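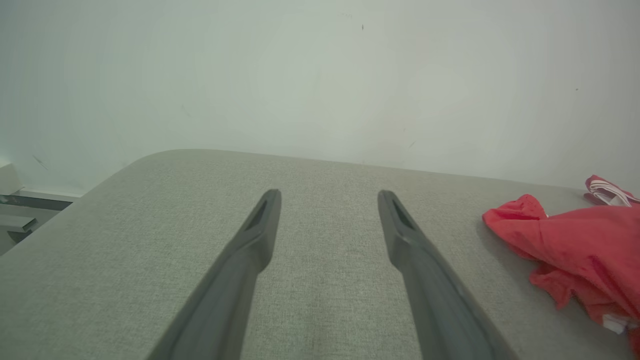
Berwyn Rosser had been dead 7 weeks when his sons began arguing over the ferry bell. It had hung in his kitchen in Ladton since the ferry quit, and it was rung for meals, births and the arrival of the gas bill. Iker Paredes, the lawyer, laid the will out and put a finger on either side of the clause, over the one word that mattered. The word was "whoever."

"Whoever what?" said Elis Beddoe, the stepson.

"It stops there," said Iker. "He went to answer the door."
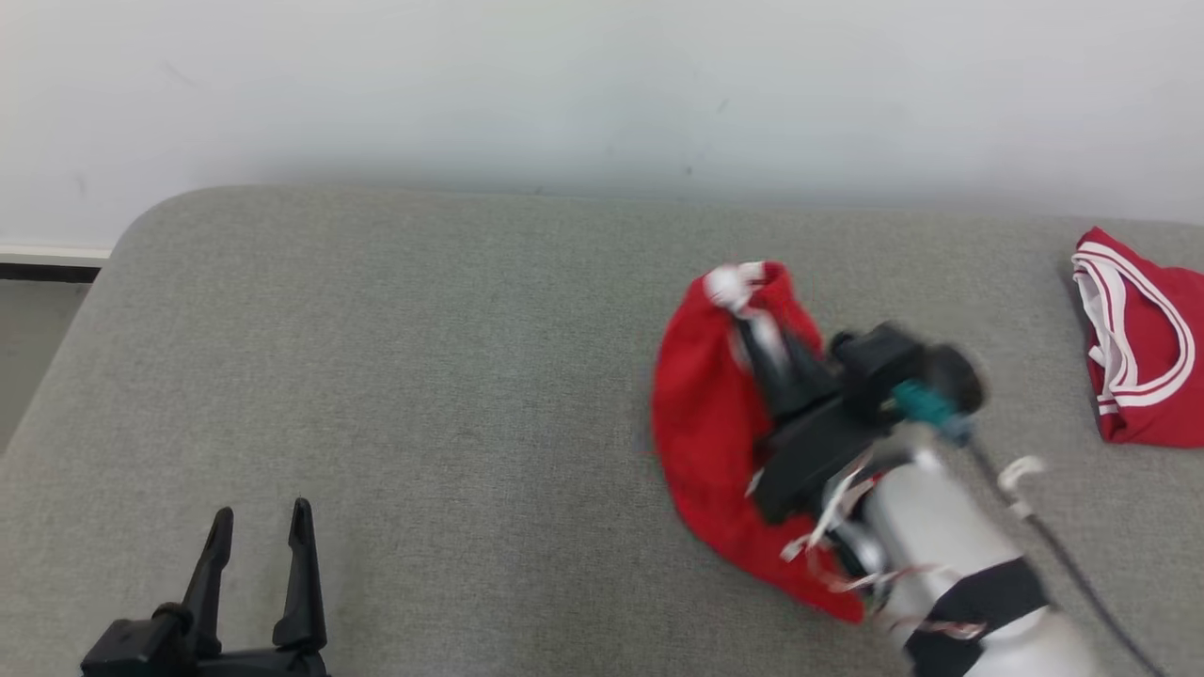

They argued until four. Rhydian claimed it by blood, Elis by having polished it. Yolotzin Lozano, who lived next door and had heard it rung at all hours for 22 years, offered 351 dollars on the condition that she could drop it in the river.

The brothers were insulted. Then they asked if she meant each.

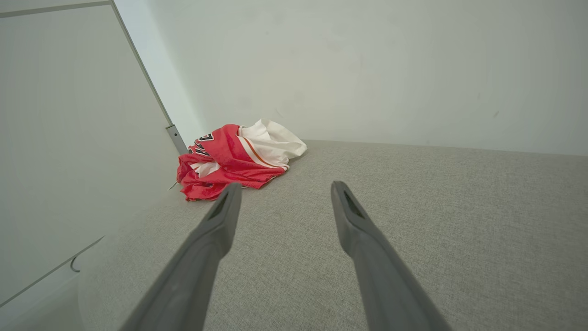 The red and white jersey, crumpled.

She paid in cash. By July they were both complaining that supper was never on time, and Elis had taken to banging a pan.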